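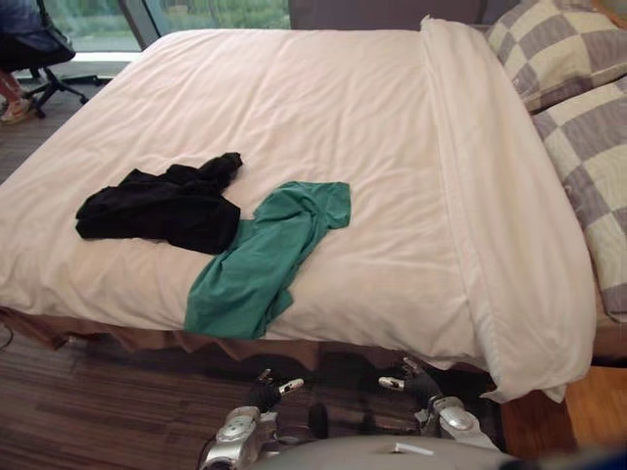 Section 4. Dressing the bed with the Huvetti duvet and cover

4.1 Before you start

Remove clothing and other loose items from the bed. Small garments left on the duvet are easily folded into the cover and then go through the wash with it. Empty pockets before moving clothes to the hamper.

The cover must be fully dry. Wash it once before first use, at the temperature on the sewn-in label. Dark garments must not be washed with a white cover.

4.2 Fitting the cover

1. Turn the cover inside out and lay it on the mattress with the opening at the foot.
2. Lay the duvet on top. Match the corners.
3. Tie each inside tape to the loop at the nearest duvet corner. Use a single bow. Do not knot.
4. Reach in through the opening, grip both head-end corners, and turn the cover right side out over the duvet.
5. Tie the two tapes at the foot end.
6. Close the buttons, starting at the center and working outward.
7. Hold the foot end and shake until the filling lies flat.

Note: The 264 duvet has tapes at the corners only. The wide model also has one tape halfway along each long side.

4.3 Placing the duvet

1. Spread the duvet with the buttoned end at the foot.
2. Center it so that the overhang is equal on both sides.
3. To air the bed, fold one side back over itself along the full length and leave it for an hour. Open a window if the weather is dry.
4. Unfold and smooth from the head down. Light creases in the cover are normal and do not affect the filling.

Caution: Keep the overhang clear of floor-level heaters. Leave at least 500 mm between any heater and the hanging edge.

4.4 Pillows

1. Insert each pillow with its care label toward the closed end of the case.
2. Tuck the pillow under the inner flap.
3. Plump from both short ends and set against the headboard.

Caution: Do not iron printed cases on the printed face. Turn them inside out first.

4.5 Storage

Store the spare duvet in the cotton bag supplied. Vacuum bags flatten the filling and are not covered by the warranty. For replacement tapes and buttons, see Section 7.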